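Repair or Replace: Footwear Repair Habits Among Residents of the Popescu District

Final Project Report
Submitted by Krum Obradović

Summary

This report presents the findings of a one-semester student project on the repair of everyday footwear. The project examined how often residents of the Popescu district have shoes and boots repaired, what they pay for the work, and why many pairs are discarded while they could still be worn. Information was collected through a household survey, interviews with two repair businesses, and a review of one shop's order book. The project was carried out under the course in Household Economics and Material Use.

Background

The Popescu district once supported a number of shoe repair shops, most of them on the streets behind the covered market. Two remain open. Stondico offers repair together with key cutting and bag mending, while Bririlora works only on footwear and accepts orders by mail as well as over the counter. Both businesses agreed to take part in the project and to have their trade names used in this report.

Earlier coursework in the department dealt with clothing and small appliances. Footwear was left out of those projects, partly because shoes are made in so many ways that they are difficult to treat as one group. A stitched leather boot may be resoled several times over its life. A molded shoe with a bonded sole often cannot be opened without damage to the upper. The present project therefore asked respondents to report on leather and non-leather footwear separately.

Method

A printed questionnaire was delivered to households in the district in January. It contained 12 questions on the purchase, care, repair, and disposal of footwear. Completed forms were returned through a drop box at the branch library. In total, 291 forms were usable. Forms on which the section on repair had been left blank were not included.

Interviews were held at each shop after closing time and followed a written guide approved by the course instructor. In addition, Bririlora permitted the author to read its order book for the previous year and to record the type of repair for each entry. Customer names were not copied. The book held 1,265 entries. 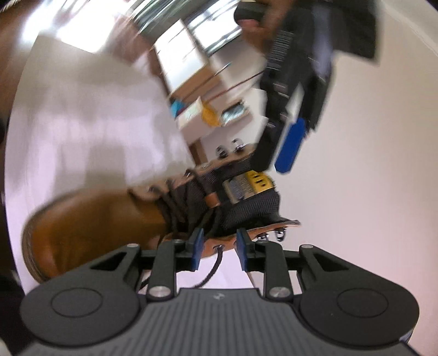

Department of Household Economics and Material Use

Findings: Reasons for Repair

Respondents who had used a repair shop gave comfort as their main reason more often than cost. Several wrote that a pair already shaped to the foot was worth more to them than a new pair of the same model. Winter boots and formal shoes were the items most often taken in. Children's shoes were almost never repaired, as they were outgrown before the sole wore through.

The order book supports these answers. Heel replacement was the most common entry, followed by half soles and the restitching of seams. Work on fastenings formed a smaller group made up of zipper replacement, new eyelets, and the resetting of lace hooks. The owner of Bririlora noted in the interview that customers seldom ask for a fastening to be repaired alone. They bring the pair in for the heel and mention the loose hook or the broken zipper at the counter.

Findings: Reasons for Disposal

The most frequent reason given for throwing footwear away was a separated or cracked sole. A large share of these respondents had not asked whether the damage could be repaired. Others believed that no shop in the district still did such work, although Stondico is a short walk from the library where the forms were returned.

Price was the second reason. Respondents who had bought low-cost shoes compared the price of a new sole with the price of the entire pair and chose to replace it. Respondents who had paid more for their footwear were more willing to pay for repair, and they also reported more regular cleaning and conditioning at home.

Waiting time came third. Both shops stated that a full resole may take two weeks in the fall, when orders are heaviest. For a resident who owns one pair of winter boots, a wait of that length is difficult to accept. Stondico formerly lent overshoes to such customers but ended the practice when too few were returned.

Care in the Home

Three survey questions dealt with care. Most respondents cleaned leather footwear only when it was visibly dirty, and few used a shoe tree or changed pairs from one day to the next. Drying wet shoes beside a radiator was common. Both repairers named this habit as a leading cause of cracked uppers and advised drying at room temperature with paper placed inside the shoe.

Trial Leaflet

As the practical part of the project, the author prepared a folded leaflet titled Flullow. It lists the repairs offered by the two shops, the usual waiting times by season, and short instructions for cleaning, drying, and relacing. A print run of 3,000 copies was paid for from the department's student project fund. Copies were placed at the library, the market office, and both shops.

The effect of the leaflet could not be measured within the semester. Stondico has agreed to ask new customers how they learned of the shop and to pass the answers to the department.

Limitations

The survey reached only households willing to complete a paper form, and older residents are likely to be overrepresented. The order book describes the customers of a single business. Prices were reported from memory and were not checked against receipts.

Recommendations

It is recommended that the leaflet be revised to include prices, which both shops were reluctant to print this year. A later project should cover athletic shoes, where respondents had the least knowledge of what can be repaired. The questionnaire, the interview guide, and the coding sheet for the order book are held in the department office and may be borrowed by students on request.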